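What I Learned From a Month Without a Shopping List

Hi again, and welcome to all of you who signed up after the soup issue (I still can't believe how many of you have feelings about barley). November 2018 has been a strange month in my kitchen, so let me tell you about it.

It started with Rosemarie Rathjen, who wrote to me after the last newsletter and said she hadn't made a shopping list in years. She walks into the store, buys whatever looks good, and works out dinner on the way home. I am a list person. I have a list for the pharmacy. So of course I had to try it!

The first week was a mess. I came home with 8 lemons and no onions, and we had pasta with lemon two nights running. My husband was very nice about it the first night. By the second week I'd loosened up a bit, and I found out I like fennel, a thing I've walked past for my entire adult life because it was never on the list.
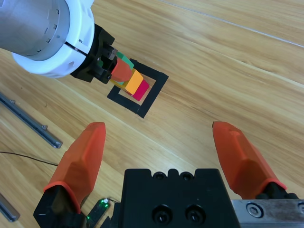 Colored blocks stacked at a black tape square.

What really got to me was how much I'd been planning just to feel like I was on top of things. I'd write down seven dinners every week, and then we'd eat maybe four of them and the rest of the vegetables would go soft in the drawer while I felt bad about it. With no list I bought less. The drawer was nearly empty by the end of every week, and I cleaned it properly for the first time since we moved in (let's not talk about what was under the liner).

Now, it doesn't work for everything. I ran out of dish soap and then ran out again, because I kept forgetting it at the store, and washing a roasting pan with hand soap is a sad way to spend an evening.

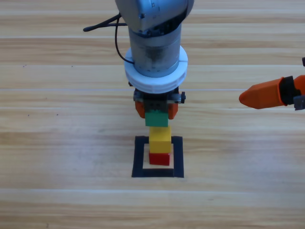 So I've landed on a compromise. Boring stuff goes on a scrap of paper by the door: soap, foil, coffee, cat food. Food for dinner I leave open, apart from onions, which I now buy every single time whether we need them or not. Arne Strobel wrote in to say he does the same with eggs and once had two full cartons and a half one going at the same time, and I felt very understood.

If you want to try it yourself, start with one week, and go to the store after you've eaten. I went hungry once and bought a cheese I can't pronounce. It was delicious, but it cost more than my shoes.

Next time I'm writing about Yule baking, and Sieglinde Meinecke has promised me her spice cookie recipe if I can read her handwriting. Send me your own no-list stories before then. I read all of them, usually with a fork in my other hand.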